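Company | Sites | Open positions | How we hire | Contact

Careers > Open positions > Returns and Kitting > Cell Attendant

Cell Attendant, Returns and Kitting (2 positions)
Khalaf Returns Services, Tikanus Road site
Reference number: 2464
Applications close: 31 August 2022

Khalaf handles returned household and hobby goods for retailers. Items come in, get checked, and are either repacked as complete kits or sent for parts. Until this March all of the sorting was done by hand at long benches. Part of it is now done in enclosed cells, each with two robot arms, and we are hiring two people to look after those cells.

The positions are full time and permanent. One is on the early shift and one is on the late shift. You will report to Rasha Bataineh, who runs the kitting floor.

What has changed on the floor

Almost 100 people work at the site. The bench team was twelve people before the cells went in. Seven of them still work at the benches, three have moved to inspection, and two have trained as cell attendants. No one was let go when the cells were installed, and the new positions are additional to the current team.

The bench work that remains is the harder part: stained goods, broken packaging, anything with a fault that has to be judged by eye. The cells take flat and small items that can be laid out on a panel and picked up one at a time. People who have moved from the bench to a cell say they lift less and walk more. They also say there is more screen work, and that it takes some weeks to get used to watching a job they used to do themselves. Please think about that before you apply. 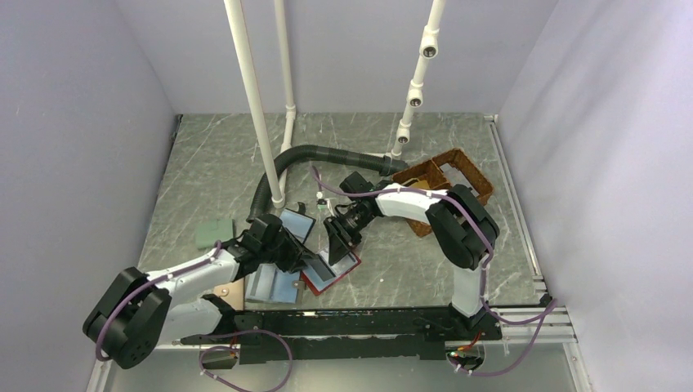 Most of your shift is spent setting up, watching and clearing. Each attendant covers up to five cells. You lay out the items for a run, close the cell, start the job from the Ronis screen, and step in when the arms stop and ask for help. Flat pieces cause most of the stops. A thin pad that sits tilted with one edge lifted, like the blue-gray one under the left gripper, can be picked up or it can slip, and you will learn to tell early which is likely. You also keep an eye on the cables that run along the arms and report any clip that has come loose. Every stop is logged with a short note in plain words.

Other duties:

- Wipe down floor panels between runs
- Check gripper fingers for wear at the start of the shift
- Move finished trays and baskets to the repacking line
- Swap with the bench team for one hour each shift
- Hand over open problems in writing to the next attendant

You will not be asked to program the arms or repair them. Manex, our maintenance contractor, does both. If a cell needs to be opened for repair, you lock it out and call them.

What we are looking for

You need to be comfortable standing and walking for most of a shift, able to read and write short notes in English, and able to tell small parts apart by shape and color. Experience in a warehouse, packing room, kitchen or repair shop is useful. Experience with robots is not required, and neither current attendant had any. A high school diploma is welcome but we will not turn you down for lacking one.

Training

Training is paid at the full rate. You spend the first week on the bench, learning the goods. The second week is lockout and safety, taught in small groups. After that you work next to a current attendant until both you and Rasha agree that you are ready to run cells alone.

Pay and hours

Attendants are paid one grade above bench staff, with a late shift supplement. The pay scale is sent to everyone who is invited to interview. Breaks are fixed, and cells are stopped or covered by a second person while you take yours. Stop counts are used to fix the cells. They are not used to rate attendants, and this is written into the contract.

Current bench staff may apply and will be interviewed first. If you try the position and do not like it, you can return to your bench job within three months at your old grade.

How to apply

Send a resume or a one-page letter to Issa Fakhoury in the hiring office and quote the reference number. You can also leave a paper application at the front desk. Interviews are held on site and include a walk around the floor, so wear closed shoes. Tell Issa in advance if you need an interpreter or step-free access.

More open positions
Inspection Clerk, Late Shift
Receiving Dock Lead
Repacking Line Operator
Forklift Driver, Early Shift
Payroll Assistant, Part Time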